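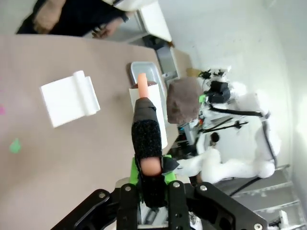
So where did the money go this quarter? Most of it went on paper, glue and the printer's bill, and a smaller slice paid for the hall at Pastemham on Wednesday evenings.

I know you like the short version first, so there it is. The longer version is below, and I've tried to keep it in the order of the budget lines so you can tick along with your copy (I have mine next to me, covered in tea rings).

First the cookbook itself. When you gave us the grant we said we'd collect home recipes from people living on the Stillia side of town, test them, and print them in a book that families could afford. We have 905 recipes in hand now. I still can't quite believe I'm writing that! They came in on index cards, on the backs of gas bills, in two old school notebooks, and a good many over the phone while I typed as fast as I could. Plenty of them are the same potato soup with a different amount of dill, and I've had strong words from both sides of the dill question.

We can't print 905, obviously. The plan in the application was a book of manageable size, and I'm sticking to that, but I'd like your okay to put the leftovers into a binder at the Pastemham library. It would come out of the supplies line, which is underspent. Please let me know before the end of October if you can, as the librarian is holding a shelf for us and she has been very patient.

Testing has gone slower than I promised. We cook in the hall kitchen, and that oven runs hot on the left and barely warm on the right, so anything baked has to be turned halfway through. We lost a whole evening to a plum cake that was black at one end and soup at the other. I've asked the hall about a repair and they say it's on their list. In the meantime we're doing stews, pickles, dumplings and anything else that lives on the stovetop, and the baking has moved into people's homes. That works fine, but it means the tasting notes come back in dribs and drabs, and some of them just say "good."

The measuring is the part I underestimated. Hardly any of these recipes have amounts in them. You get "flour until it feels right" or "a cup, the blue one." We went back to the cooks wherever we could and weighed things as they worked, and I'm really glad we did, even though it doubled the time for those pages. One lady's "pinch" of salt turned out to be closer to a handful. Her dumplings are wonderful, so into the book it goes – in grams and in teaspoons both.

On printing, we got quotes from two places and went with Hubáček. They were a little more expensive than the other shop, but their binding lies flat when the book is open, and if you've ever tried to read a recipe with wet hands you'll understand why I held out for it. The order is for 1000 copies. The deposit is paid and the receipt is in the packet I mailed to your office. The rest is due on delivery, so please don't be alarmed that the printing line looks half empty.

The cover paper was a headache. The first sample came back with a coating that picked up every fingerprint, so we sent it back and picked a plainer one from Dramen. It's a bit rougher to the touch and the red prints darker on it, but I like it more every time I look at it.

Now the thing I'd prefer to skip. We said we'd run 10 cooking evenings by now and we're two behind. One was lost to a burst pipe at the hall, and the other I canceled myself because I had the flu and couldn't find anyone with a key. Both will be made up before the book goes to press. Attendance at the rest was good, and the pickle night was so full that people were chopping cabbage in the hallway.

Translation is nearly done. About a third of the recipes reached us in other languages, and we're keeping the original names of the dishes with English underneath. There was some back and forth about spelling, and where a family spells a dish their own way we're leaving it alone.

Next up is the index, then a last read of the proofs, then boxes and boxes of books in my front room. I'd also like to move a little money from travel to postage, as I've hardly touched the travel line and several of our cooks have moved away and want their copy mailed. The form for that is in the same packet – it's the yellow one, and it needs your signature on the second page.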